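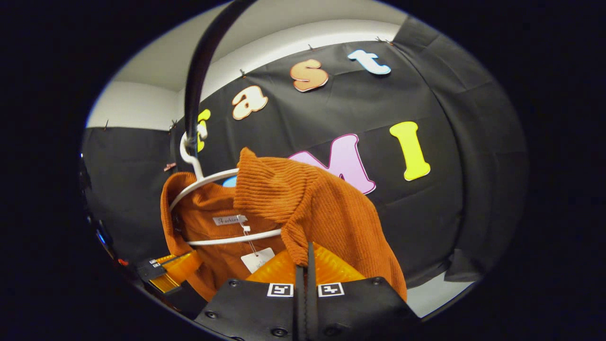
3.2 Rules for collecting garment demonstrations

The demonstrations were recorded by hand with a pair of held grippers at our Saltham site. An early batch of 478 recordings had been made without written rules, and many of them could not be used. Operators held the tools differently, paused at different points and disagreed on when a task was finished. Baoshan Cheng drafted a two-page practice guide, which was revised in August after comments from the operators. All 3318 recordings in the final set follow the revised guide.

The guide sets four requirements before recording. Both fiducial markers on a gripper must be clean, flat and unobstructed. The soft fingers must be checked for tears and replaced after 500 grasps. Price tags and brand labels stay on the garment, as they would in a shop. The backdrop must be fastened along its top edge so that it does not shift when a sleeve brushes against it.

During recording, the operator keeps both grippers within arm's reach of the garment and does not touch the cloth with a bare hand. Knitwear is gripped at the shoulder or hem. Gripping by the collar is not allowed, as ribbed collars stretch and the hanger can come off its rod. If a garment falls, the recording is stopped and marked as a failure; it is not deleted. Operators rest after every 15 recordings.

Figure 3. Share of recordings rejected at review, before and after the guide was adopted, by garment type.

Rejections fell for every garment type (Figure 3), with the smallest change for heavy knits. Idris Cadwaladr reviewed each recording against the guide without knowing which operator had made it. Where a rule was unclear, the recording was set aside and the wording was fixed before work resumed. We did not change the colour of the backdrop or the lighting between sessions.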